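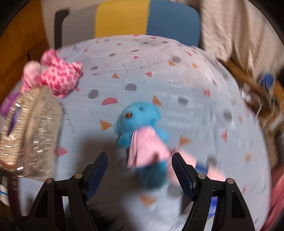 Stop Feeding Me Standing Up

Posted 5/11/23

I went to my cousin's wedding two weekends back and I'm still thinking about the food. Well, I'm thinking about how I ate it, which was on my feet, in heels, with a plate in one hand and a glass in the other and no third hand for the fork. For four hours! There were little cones of fries, and tiny tacos, and a man carving ham who was very nice about it when I came back again and again.

Look, I know why people do this. I got quotes for my parents' anniversary party last year, and the rental place wanted $850 for tables, chairs and linens. Without the tables it was $385, and that covered a few high cocktail rounds and some chairs along the wall "for the older guests." I very nearly went for it. My friend Shirin Rahimi, who has thrown more parties than anyone I know, asked me which guests were going to be brave enough to sit in the old people chairs. I paid for the tables.

I don't regret it one bit. My dad's old boss, Afshin Mohammadi, ended up next to my college roommate, and they talked about pond fish right through the speeches. Those two would never have crossed a room to meet each other. When everybody's standing you talk to the people you came with, you drift, you look over somebody's shoulder for the next tray. Put people in a chair with a bread basket in front of them and they give up and get to know whoever's there.

Planners will tell you guests "love to mingle." Some do. Imke Kohlhase, who ran the anniversary for us and was worth every penny, told me straight out that the ones who love it are mostly under thirty and have had two drinks. I'd add that plenty of people under thirty have bad knees, or a baby on one hip, or new shoes.

I'm not asking for a seating chart with calligraphy. I don't need gold chairs either (those ones with the bamboo look are murder on the back anyway). Folding chairs are fine. Picnic benches are fine! At Shahla Akbari's fiftieth we had long tables made out of whatever she could borrow from the neighbors, different heights and everything, and it was the best party I've been to in years — people stayed put until the candles burned down.

If the budget's tight, cut something else. Cut the favors, because I have left so many little jars of honey in so many hotel rooms. Cut the photo booth. Cut the second dessert, and this is coming from me. Have fewer flowers and let people bring their own wine if your venue allows it.

Just give me a chair, and a flat place to put my plate.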